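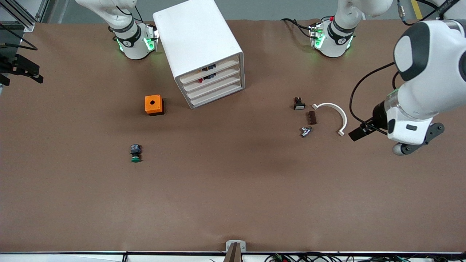
O gaveteiro branco de quatro gavetas, em cima da mesa castanha.

Imprimir | Enviar por e-mail

Gaveteiro pequeno na mesa de trabalho: onde o pôr e como separar as peças?

Publicado por Rasa Siliņa, dezembro, 21h40

Boa noite a todos. Peço desculpa pelo meu português, ainda estou a aprender.

Tenho uma mesa de trabalho grande e castanha, e em cima dela um gaveteiro branco com quatro gavetas baixas, uma sobre a outra. Agora está na parte de trás da mesa, um pouco à esquerda do centro, e a frente está virada para a direita. As peças pequenas ficam espalhadas na metade de trás do tampo e eu perco muito tempo a procurar.

Eu queria saber duas coisas. Primeiro, se é melhor deixar o gaveteiro em cima da mesa ou comprar uma prateleira para ele. Segundo, como dividir as peças pelas gavetas. Tentei por tamanho, mas depois de 3 semanas estava tudo misturado outra vez. As gavetas são baixas, por isso as coisas mais altas não entram e a gaveta fica presa a meio.

O meu orçamento é pequeno. Vi na loja Lendine umas caixinhas de divisão, mas não sei se cabem.

Urmas Lapiņa
dezembro, 22h15

Deixa na mesa. Prateleira é dinheiro perdido.

Paloma Dunleavy
dezembro, 23h02

Olá, Rasa. Eu tive o mesmo problema na minha oficina e experimentei várias maneiras antes de ficar contente.

Sobre o lugar: eu deixaria o gaveteiro atrás, como já tens, mas verifica uma coisa. Senta-te ou fica de pé onde costumas trabalhar e abre a gaveta de baixo até ao fim. Se tens de te inclinar muito, roda o móvel mais para o teu lado. No meu caso bastou virar um pouco a frente. Convém também deixar livre o espaço em frente das gavetas, do comprimento de uma gaveta aberta, porque ali acabam sempre as peças "só por um minuto".

Sobre a divisão: por tamanho não funciona bem, tens razão. Eu separo por trabalho. Na gaveta de cima fica o que uso nesse dia, nas duas do meio as peças que pertencem juntas, e em baixo as sobras e o que ainda não sei o que é. As peças altas guardo numa caixa à parte.

Antes de comprar as caixinhas, mede a altura por dentro da gaveta, não por fora. O lábio da frente é fino e engana um pouco. As minhas são da Paju, paguei 78 coroas por um conjunto, e tive de cortar duas -- ficou feio, mas serve.

Se o móvel escorrega quando puxas a gaveta, põe um pedaço de tapete de borracha por baixo.

Agnese Jankauskaitė
dezembro, 8h30

Concordo com a Paloma, só que eu escrevo também um nome na frente de cada gaveta, com fita de papel. A fita tira-se bem se não a deixares muitos meses. E faço a arrumação sempre no fim do trabalho, cinco minutos. Não sei responder sobre as caixinhas da Lendine, nunca comprei lá.

Contacto | © Drollgate, comunidade de ajuda | Voltar ao topo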